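Open day demo with the hand-held grippers - can visitors have a go, and what clothes to use?
Posted in Community Events > Makers and Robotics
April 15, 2020

Hi all, after some advice from anyone who's run one of these. Our group (Hulme Makers) is doing an open day in November and we want a station where people use a hand-held gripper on clothes. Same sort of job the robot arm is meant to learn later, just done by a person first. I saw it at the Trosisora open day last year, loved it, came home and told everyone we should do it. So now it's my job.

What I've got so far: one gripper on loan, a single bed, a bag of op shop clothes, a gazebo if it's outdoors. What I haven't got is any idea how long each person needs or which clothes won't end in tears. Tried it on my own T-shirts and they just slid off everywhere. Is there a trick, or are T-shirts a dud choice?

Also do you let the kids hold it? Ours isn't light. And do we bother recording what visitors do or just let them play?

Budget is 711 dollars for the whole day and most of that's sausages. Cheers in advance.

kelpie_shed

Did one of these for Kistance two years running so can help a bit.

Time - we gave each person 11 minutes the first year and the queue went out the door. Way too long. Second year it was one garment each, done or not done, next person. Much better. Have somebody resetting the bed while you talk to the next in line, otherwise you're trying to do both and the talking suffers.

Clothes - T-shirts are a pain, yes. Thin stuff gives you very little to push against. Start people on something heavier with a feature they can see and aim for. A dark jacket with a zip is what I'd use. The zip gives you something to talk about too: ask them where they'd grab it, then ask where a machine should grab it. Always a different answer and they argue with each other, which is half the fun.

Don't make the bed too tidy either. A bare table makes it look easy and people wander off. Use a real bed with a patterned sheet, a blanket, a heap of other clothes beside it. This is the kind of set up I mean, black garment on the bed and the gripper pushing into the folds:

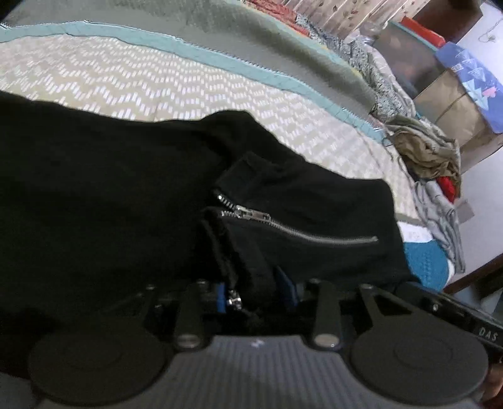 Photo: dropbear_dynamics, shared to the Makers and Robotics gallery

Round pads either side and the ribbed plate between them, that's the bit visitors want to poke. Let them, before they start. Have the thing switched off or parked or whatever yours does, pass it round, then begin. Saves a lot of "what's this do" halfway thru a fold.

Black on a pale sheet is good for the crowd at the back as well. We used a navy jumper on a navy doona once and only the front row could follow any of it.

Kids: we did 12 and up on their own, younger ones with a parent's hand on it too. Check your insurance first, ours had a line about powered tools and it took 19 emails to agree the gripper wasn't one. Start that now, not in October.

Recording - keep it seperate. If you record you need a sign, a form, and a way for people to say no without feeling awkward. We had a sheet on a clipboard and it slowed everything down. Year two we recorded members only, in the morning before the doors opened, and left visitors alone.

Oh and empty the pockets. All of them. Tissues.

dropbear_dynamics

Agree on the jacket. Disagree on the messy bed, sorry. At Soltavley we had a big pile of clothes and people kept asking when it was going to tidy the pile, and got grumpy when we said it couldn't. One garment, plain sheet, easy to explain. Depends on your crowd I suppose. Engineers liked the mess, families didn't.

Put the bed up on blocks if you can. Everyone's back was shot by lunch.

Counter at the door said 1507 for the day but that's the whole fair, not our stall, so dont plan off that number.

wattle_and_wire

just get a second gripper. queue problem solved

mick_the_sparky_not_really

Thanks legends. Second gripper would be lovely but see above re sausages. Going with a zip jacket, one garment per person, and I'll ring the insurance mob tomorrow. Might try messy bed in the morning and plain after lunch, see who complains. Does anyone near Hulme have bed blocks they'd lend for a weekend? Can pick up.

kelpie_shed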